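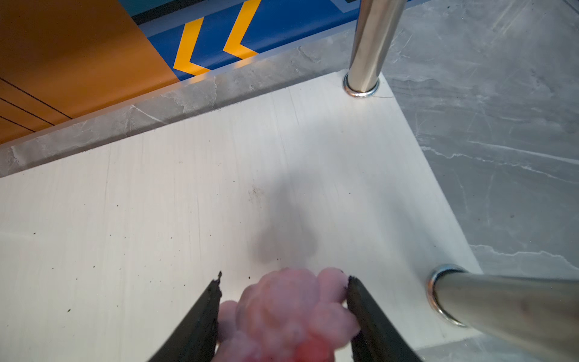 Mendonça: balda, cerdos y paneles

Galería de la caseta Mendonça, montada en febrero por Berhanu Tufa. Cierre en naranja y azul, suelo con dibujo de mármol gris y una balda blanca de dos niveles. Referencia del conjunto: 2,112.

Encuentro de paneles. El naranja lleva ranuras verticales oscuras; el azul, cheurones amarillos. El tablero blanco tiene una textura fina, como cepillada. 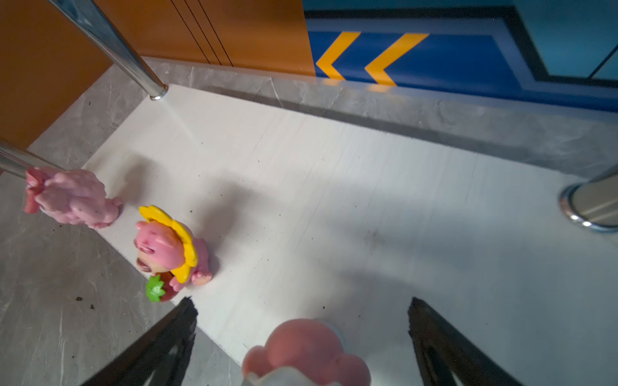

Figuras

Cerdo rosa de goma, tumbado de lado sobre la superficie gris. Ojo negro de punto, orejas en pico y hocico con dos orificios.

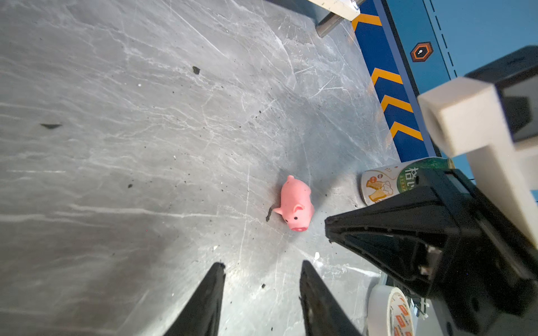 ¿Con qué se limpian las figuras de goma?
Con un paño húmedo y jabón neutro, sin disolventes. Se secan a la sombra.

Conjunto completo. El nivel superior de la balda lleva tres cerdos en la mitad derecha; el inferior, tres personajes, con el de pétalos de girasol en el centro. Las patas son cilíndricas y cromadas,

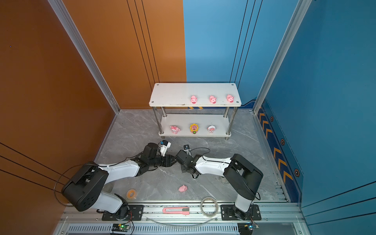
y el tablero superior lleva tornillos pequeños en las esquinas. El apriete se revisa cada 80 días.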